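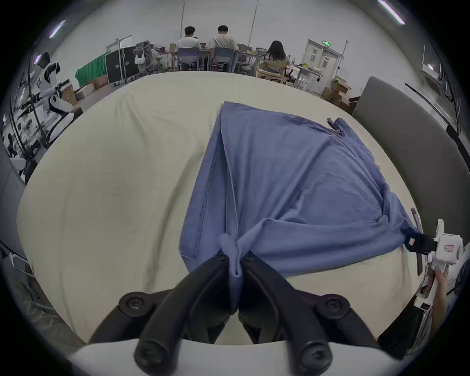 Figure 1. Blue cloth on the white table, held at a fold.

Home | Projects | Reports | Staff

Yufang Long and Assunta Serra, December

We use cookies to remember your settings. Accept / Manage

Bedside night light for children: final report

1. Aim
The Sumia is a battery night light for children aged three and over. The brief asked for a warm light that can be dimmed, a body with no sharp edges, and a mass below 600 g. The finished sample weighs 515 g, including the cells.

2. Body and switch
The shell is moulded silicone over a rigid core. Two switch types were compared: a push button under the base and a touch pad on top. The touch pad was dropped after it came on when the lamp was moved. The push button needs more force - a small child may have to use both hands - but it gave no false starts. 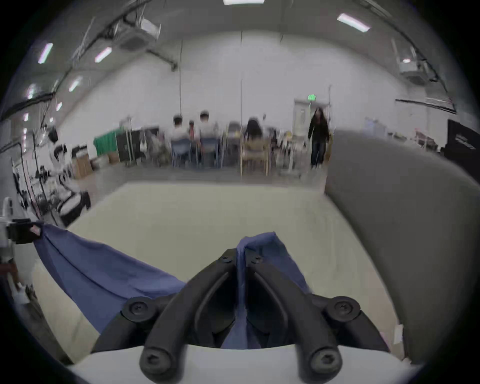
3. Battery life
The lamp was run from full charge at its lowest setting until the light went out. Run time was 1198 minutes. At the middle setting the driver board (Qin, second version) became warm near the charging socket, so the current limit was lowered and the test repeated. Colour did not shift visibly in either run. 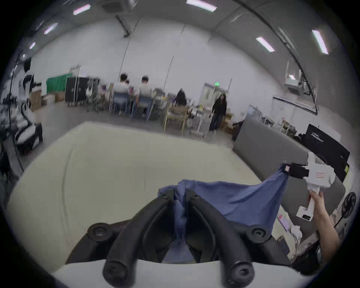 Figure 2. Blue cloth stretched across the white table, held by two grippers.

4. Remaining work
The dimmer has 10 steps, and the lowest two are hard to tell apart. The seam at the base collects dust. A matt finish from Rustora has been ordered but was not fitted in time for marking.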